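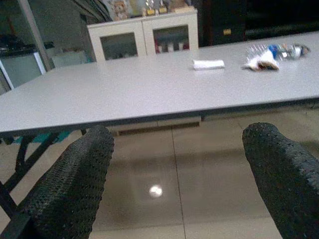 Finger pads again. Third evening on them and I want to get this down before I forget what order I did it in, becuase last time I wrote nothing and paid for it.

So. The arm lives at the Karncombe workshop, the table clearing one. Job is dull: pick up napkins, wrappers, whatever people leave, put it in the bin. Flat napkins are the worst. It comes down, pinches, lifts, nothing in its hand. Then it does the same again, quite happily. I had the grip force set low after the business with the cups in January and never put it back up. First thing I checked, should have been first thing, was in fact fourth.

What I did, in order:

Power off, fingers off. 2 bolts each side, the inner one is a pig to get at unless you turn the wrist a quarter turn BEFORE you switch off. I did not. Switched back on, turned it, switched off again.

Washed the pads. Warm water, drop of washing up liquid, old toothbrush. The dimply surface holds on to everything, crumbs, fluff, a sort of grey paste I didn't look at for long. Rinse, leave on a towel. Don't use the heater. The spare pair went a funny shape on the heater.

Put back with the left one on the left. They look the same and they aren't, mine are marked inside with a dab of paint now.

Then the zero. Close the fingers all the way with nothing between them and save that as shut. Mine read 93 when it should read 0, so it thought it was closed with a gap you could post a napkin through. Which explains a lot. I think the bolts had crept. Did them up properly, saved again, closed and opened it until I was bored, stayed at 0.

Force back up to 400 in the Stosen panel, whatever those units are, the manual says "units". Fine for paper, still all right on the plastic cups from Carnby, I tried one and it didn't crack.

Camera next. It sits on the wrist looking down past the fingers so if you've had the fingers off, even for a minute, do the camera check. It's menu 2, then hold the card still. I skipped it the first night and it was grabbing air just short of everything, and I spent an hour blaming the pads. Shiny wrappers still confuse it a bit. Dropping the ceiling light helps, so does the blind, I haven't worked out which matters more.

Cycle counter said 2771 when I finished, wrote it on tape on the base so I know how long this set lasts. Cortés pads are meant to do a lot more than that but the last lot went smooth early, and I never knew when I'd fitted them.

Left to do: cable tie by the elbow is rubbing, needs moving up. Bin position is a touch too far left. New bolts, ones with the blue stuff on the thread. Toothbrush, the good one is ruined.

Back in tommorow about half six if the bus behaves.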